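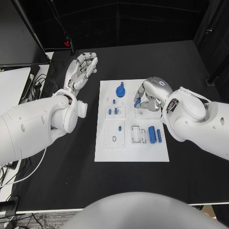 Ecaterina Marinescu wrote back that the crust on my third batch looked to her like a salt problem and that I should stop blaming the clay. She has glazed with wood ash for much longer than me, so I went back to my washing notes before mixing anything new.

Filed under: Workshop Diary / Glazes and Firing

June 12, 2021

She is probably right. I washed the ash from Zinddale only two times, and the water was still slippery between the fingers when I poured it away. In October I washed the same kind of ash until the water had no feeling at all, and those bowls came out smooth. I did not write down how many washes it was, which I regret now.

Ash on hand:
Zinddale, mixed fruit wood, coarse, much charcoal in it.
Skurnholm, birch only, fine and pale, already sieved.
Lungu bakery oven, unknown wood. Despina Pană brought one bucket. She says they burn beech most of the time but also old crates, so I keep it apart for now.

Today I did the Zinddale ash again from the beginning. Dry sieve first, outside, with mask. Then into the big bucket with a lot of water, stirred, left to settle, floating charcoal taken off with the kitchen strainer. The water is caustic, so long gloves, and goggles also when pouring. My left wrist is still red from last time, when I used the short gloves.

After 7 washes the water was clear but a little slippery. I stopped there on purpose. If I wash everything out, the glaze loses its running quality, and then I do not see the point of using ash. I spread the sludge on a plaster slab to dry and wrote the wash count on the slab with pencil.

Test recipe, by dry weight: two parts ash, two parts potash feldspar, one part ball clay. Same as before, so that only the washing is different. I will make one line of tiles with unwashed ash next to it. Ecaterina wants to see these two side by side, and me too.

Kiln: the last firing went slower than the plan near the top. The log gives 1,679 minutes from lighting to opening the door, and I believe too much of this was at the end, when the damper was almost closed. Cone on the lower shelf was bent less than the upper one. I moved the tall props to the back and will put the test tiles on the middle shelf only. Despina thinks the door seal is leaking at the bottom corner. I felt with my hand when it was cooling and could not decide. New fiber rope is ordered from Vondville, it should be enough for the whole door.

For the tiles I need 19 pieces, extruded, with a foot, so the glaze has where to run. There are bisque ones left in the drawer but they are from the red body and I want the stoneware. Bisque to 1,000 C as usual, with a slow start, because the last ones were put in damp and two of them broke.

To ask Ecaterina: does she ball mill the washed ash, or only sieve it? My October batch was only sieved and had small specks, which I liked on the bowls but not on the plates.

Slab must be covered tonight, the window over it drips when it rains.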